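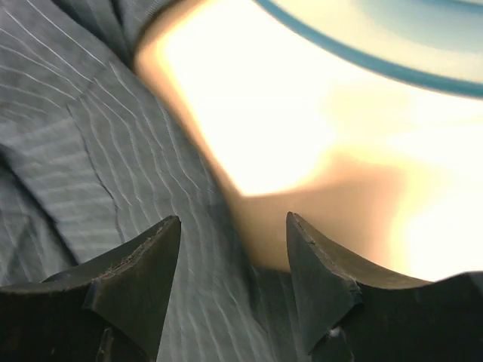
Linen shirts: iron damp or iron dry?

peltfold
Posted 2023-02-19
I have 13 linen and linen-mix shirts and I'm fed up with ironing them. The label on the Arkent ones says iron while damp. My mum always let everything dry fully and then used steam. Which is it?

hobbin
Damp, every time. Take them off the line before they're bone dry, roll them up in a towel for 30 minutes, then iron on the inside. Collar first.

Marrow101
Disagree. I did it damp for years and the seams puckered as they dried on the hanger. Dry with plenty of steam works better for me, and you don't have to catch the washing at the right moment.

hobbin
Puckered seams are usually the thread shrinking, not the ironing. What temperature do you wash at?

Marrow101
40, as it says on the label. Same with the Peltonen ones.

greyteacup
I wash mine at 30 and the seams have stayed flat. I also don't iron them. Shake hard, hang on a wide hanger, do up the top button and pull the placket straight. Linen creases again as soon as you sit down.

peltfold
Can't get away with that at work, sadly. Does spin speed matter? Mine is on the highest setting.

hobbin
Yes, turn it down. A fast spin sets creases that take ages to get out. And don't fill the drum.

Marrow101
Agree with that part. Still steaming mine dry though.

peltfold
Thanks all. I'll do 3 damp and 3 dry next wash and see which I can put up with.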